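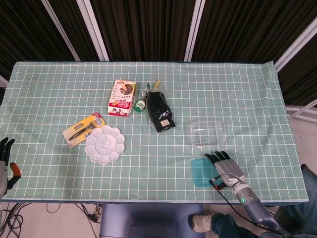 Filed under: Student Projects > Law and Society

Who Gets the Dog? My Term Project on Prenups and Pets

So my project started with a fight in my own family. My cousin and her husband split up, and the thing they argued over longest was a beagle. The house took them one afternoon! The beagle took until April. I wanted to know what the law says about that, and whether couples can settle it before the wedding.

The short version is that in a lot of places a pet is still property, same as a couch. Some states now let a judge think about what's good for the animal, but plenty don't. A prenup can cover it, if both people sign freely and are straight with each other about money.

For the first part I read 30 sample agreements that Kathleen Daly, my advisor, let me borrow from the Clevorley legal clinic (all the names blacked out, and some of the good parts too). Only 2 mentioned an animal at all. One of those gave "the cat" to the wife and said nothing about vet bills, and I spent way too long wondering about that cat.

For the second part I sent a survey around campus through Dustuden, our student message board. I got 43 answers back. Most people told me a prenup was for rich people, and a lot of them thought you could write custody of future kids into one. You can't, or at least a court doesn't have to follow it — I had that wrong too until week three.

Gearóid Hegarty helped me fix my questions after the first draft, which had the word "fair" in it five times. I should have asked people's ages and I didn't, so I can't say if older students answered differently. I also wish I'd talked to somebody who has been through a divorce and isn't related to me.

If I keep going with this next term, I want to look at couples who live together and never marry, because they don't get a divorce court at all and the dog still has to live somewhere.

We use cookies to remember your settings. Accept | Manage

Recent projects
Reading a Lease Before You Sign It
Changing Your Name After Marriage: The Paperwork
Small Claims Court in One Morning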